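Betley square table, dark green top
Reviewed by Eirlys Gough

Bought for a shared workroom and used for cutting and folding carton blanks. Assembly took 20 minutes with the supplied hex key – all 8 bolts went in without force. The top is flat to the corners and the color is even. It does not throw glare under ceiling lights, and tan board shows up clearly against it, which helps when checking a fold line.

Chairs with armrests fit on opposite sides. There is no cable tray, so power leads end up on the floor. Budget for one separately.
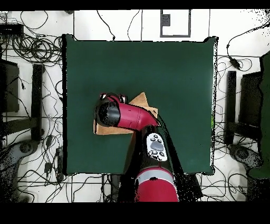

Betley table with a cardboard piece on top, chairs left and right.

Light scuffs wipe off with a damp cloth. Knife marks do not. Use a mat.

Rating: 8/10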